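4.2 What households say they keep

The Fulla survey claims that families hold on to large items out of habit. We doubt it. Its 2,000 replies came from people who had already asked for help with clearing out, and such people are hardly neutral about their belongings.

Figure 3. Rendered interior with a wavy-sided wooden bookshelf.
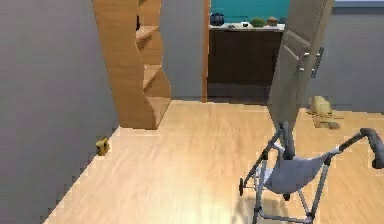

Cerholm, February 20, 2019

Joubert repeated the survey here with 700 households, and the habit effect nearly vanished. Bookshelves were kept for the books. Prams and strollers are a harder case: the question asked whether an item was "still needed", and parents hoping for another child could fairly answer either way. Counting both answers as habit, as Fulla did, settles the matter before it is asked.

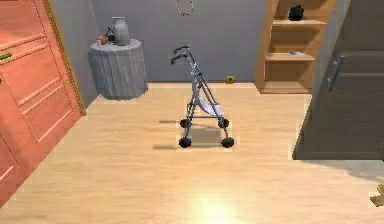 4.3 Objects of remembrance

The claim looks weaker again for urns, vases and other keepsakes. Fulla gives them one line in a table and scores them on a scale of 7, with no word on how grief was told apart from neglect. A colour-coded chart does not fix that.
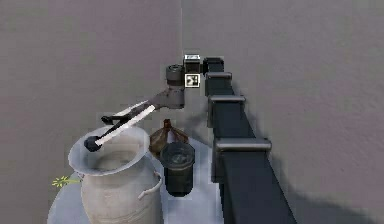
Ashwin Devadiga, commenting on a draft, thought this too harsh — people do forget what is in the cupboard, he wrote, and a poor scale may still catch some of it. We accept the first point. The second would need a new survey.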